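Hang it on a peg: control software and perception for two-task tabletop manipulation

Project report, second year group project
Leilani Villanueva and Tarek Bouzid

1. What we set out to do

Our group took on the software side of the tabletop station. Hardware was given. We had to write the control loop, the grasp detection, a planner that doesn't drive into things, and enough tooling that next year's group can run it without ringing us up.

Two tasks were agreed with our supervisor at the start:

Task A, hang a ribbon loop on a peg of a wooden stand.
Task B, pick up packed food (bags, clear containers) and move it across the table.

A is about precision with something floppy. B is about seeing things that are see-through. We thought A would be the hard one. Wrong, see section 5.

The software is called Prultero. Name was left over from an older repo and we never changed it.

2. Overall layout of the code

Four processes, talking over a plain message bus:

- driver: reads joints, sends joint targets, watches limits
- eye: takes the wrist camera stream, gives back masks and grasp candidates
- plan: takes a goal pose, gives back a path or a refusal
- boss: the state machine, decides what happens next

We started with everything in one process and it was a mess. A slow frame in the vision code held up the control loop and the arm juddered. Splitting it took Tarek most of September and in that time we had nothing to show anyone. Would do it again though, only earlier.

Each message carries the time the data was captured, not the time it was sent. This sounds like a small thing. Before we did it the planner was happily using camera poses that didn't match the picture, and the grasp point landed to one side of the object every time the wrist was moving. Lost a lot of evenings on that, looked exactly like bad calibration. We recalibrated over and over. It was never the calibration.

3. Task A: the loop

The steps in boss for this task are: find ribbon, grasp below bead, lift, wait for swing to settle, line up with peg, push over, let go, back off. Every step has a timeout and a "give up" route that goes back to a safe pose above the table.

Grasping below the bead matters. If you take the loop by the side it folds shut and there is no hole left to put over a peg. So eye looks for the bead first (small, pale, easy against the red) and then takes the tail under it as the grasp line. Fingers close across the line. 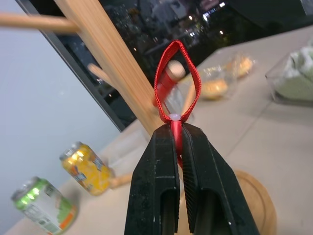
Figure 1. Wrist view, Task A. Ribbon loop gripped by the tail, bead just above the fingertips, stand behind.

Finding the hole: we segment the ribbon by colour, fill the outline, subtract the ribbon. What's left inside is the opening. Fit an ellipse, use the centre and long axis. Works well as long as whatever is behind the opening is not red too. When it is, the mask leaks into the background and the opening comes out far too small. Fix was to throw away any pixels that don't move with the gripper between frames, as the ribbon is fixed to the fingers (more or less) and the background isn't. Cheap trick, and it costs us a little wrist motion before each attempt, but it cleared up most of the bad fits.

Peg detection: straight lines from the edge image, grouped in pairs, kept if the pair matches the width of a dowel. Motion blur ruins this. The edges go soft and the pairs come out too wide, so the peg gets rejected and boss says there isn't one. We now only run the peg finder when the joint speed is under a threshold. Leilani also put in a blur score so a bad frame gets dropped even when the arm claims to be still, because the wrist carries on shaking slightly after a stop.

The approach path is not planned by the general planner. It is a straight line along the peg axis, written by hand, with a small side to side wiggle at the end. The wiggle was meant to be temporary. It stayed in.

Letting go was harder than we thought. Open the fingers quickly and the tail flicks; open them slowly and the ribbon tends to stick to the ridges and come back off with the gripper. The current version opens slowly, pauses, moves a little towards the post, then backs away. No theory behind it, just tried things.

4. Control loop notes

Mostly for whoever takes this over.

The driver runs joint position control with a velocity cap. We tried a version with Cartesian velocity commands sent straight from the vision code (visual servoing) and it was lovely when it worked, but near the edge of the reach the joint speeds shot up and the safety stop tripped. We kept a slower scheme: vision gives a corrected goal, planner makes a short path, driver follows it, repeat. Feels a bit stop-start to watch. It has never tripped the stop, so fine.

Smoothing: one low-pass filter on the goal pose. There used to be 2, one in eye and one in driver, from when we each added our own without telling the other. Together they made the arm lag badly. If you see lag, check for this first!!

Gripper: closes on width, then checks motor current. If the width goes to fully shut we call it a miss. For ribbon that doesn't work, ribbon is so thin that a good grasp looks like a miss. So for Task A the check is done by vision instead, is there still red above the fingertips, yes or no. Crude but ok.

5. Task B: clear containers and bags
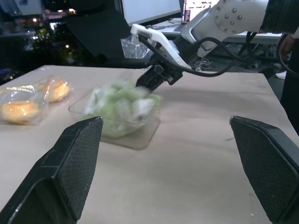 Pitberg College, Robotics and Control Group – Student Projects

Colour segmentation was no use at all here. A clear container has whatever colour is behind it, plus highlights that jump about as the camera moves. The detector kept boxing the food and ignoring the plastic round it, so the fingers came in too narrow and hit the rim. With bags of buns it did the opposite, it counted all the loose crinkled plastic as part of the object and asked for a grip wider than the fingers open.

What we did in the end was label our own frames. 3,011 frames from the wrist cameras, marked by the two of us with a polygon tool Leilani wrote, using two classes for every item: "contents" and "outer". The planner uses outer for collision and contents for deciding where the weight is likely to be. For containers the grasp is taken on outer, for bags on contents with a bit of margin. Splitting it that way was the single best decision in the project, we think.

Labelling was dull. The tool helps a bit: it copies the polygon from the previous frame and you just drag the corners. It also has an undo that loses your work if you press it twice, known bug, not fixed.

Blurred frames: at first we left them out of the training set. Then the model was very sure of itself on blurred frames at run time and very wrong. We put 117 of them back in, labelled as well as we could manage, and the silly detections mostly went away. Edges on those are guesswork and we say so in the readme.

Shadows are still a problem. The soft grey shadow under a clear base gets taken as part of the base, so the estimated position is pulled to one side. Putting the lamp somewhere else changes which side. We tried to learn this away and ran out of time.

6. Planning around the other arm

The planner has to know where everything else on the station is, and that includes a second arm that can reach across the same bit of table. Each arm publishes its joint state and the planner builds a set of capsules round every link. Simple shapes, padded generously. Paths are checked against the capsules where they are now and where they are going to be for the next short while.

Things the capsules don't cover: cables. The cables on the arms loop and hang, and where they hang depends on where the wrist has been. We don't model them. Instead there is a limit on how far the last joint may turn in one direction before it has to unwind, kept as a running total. Not elegant. Before it went in, Tarek had to stop a run by hand because a loop was pulling tight.

When both arms want the same area the one that asked first gets it, the other waits above its own side. We had a version with priorities and it managed to deadlock, both waiting politely for each other for a whole lunch break. Now there's a timeout, and after the timeout the waiting arm goes home and asks again.

7. Tooling

Log viewer. Plays back the camera streams, joint states and state machine on one timeline. Started as a half hour job, ended up the most used thing we made. You can click on a state in the timeline and jump to the frame where it began. Most of the bugs in this report were found with it.

Dry run mode. Runs everything but the driver, prints what would have been sent. Use it after any change to plan.

Config. All the numbers are in one file now. We had 51 constants spread over the code and some were defined twice with different values, which explains a few things about our early results.

Tests. Planner has proper tests. Eye has a handful of saved frames with known answers. Boss has none, sorry.

8. What works and what doesn't

Task A goes through from start to end without help when the ribbon starts hanging or lying flat. If it is crumpled up, the bead gets hidden and the state machine gives up at step one. It should nudge the ribbon and look again. We have the nudge motion written but not joined up.

Task B is good with the containers and patchy with the bags. The usual failure is a grasp that looks right and takes only plastic, so the bag lifts, stretches, and the buns stay where they are. A check on contents after lifting would catch it. Haven't done it.

We didn't keep a fair success count. The settings were changing under us the whole time and any total would mix up different versions of the code. Should of frozen a version and measured it, and that is the main thing we'd tell another group.

Reflections in the window after dark gave odd detections high up in the picture. Cropping the top of the image hid them. Blinds down is better if you remember.

9. Left to do, in the order we would do it

- join the nudge motion to boss
- contents check after lift
- freeze a version, run both tasks, write down the results properly
- tests for boss
- fix undo in the label tool
- shadow offset, maybe by looking from a second angle before grasping

10. Who did what

Leilani: eye, label tool, blur score, most of the labelling, section 3 and 5 of this report.
Tarek: driver, plan, the process split, log viewer, sections 2, 4, 6.
Both: boss, config, the rest.

Code and the readme are in the group repo under Prultero. Start from the readme, the wiki page is out of date and describes the one-process version.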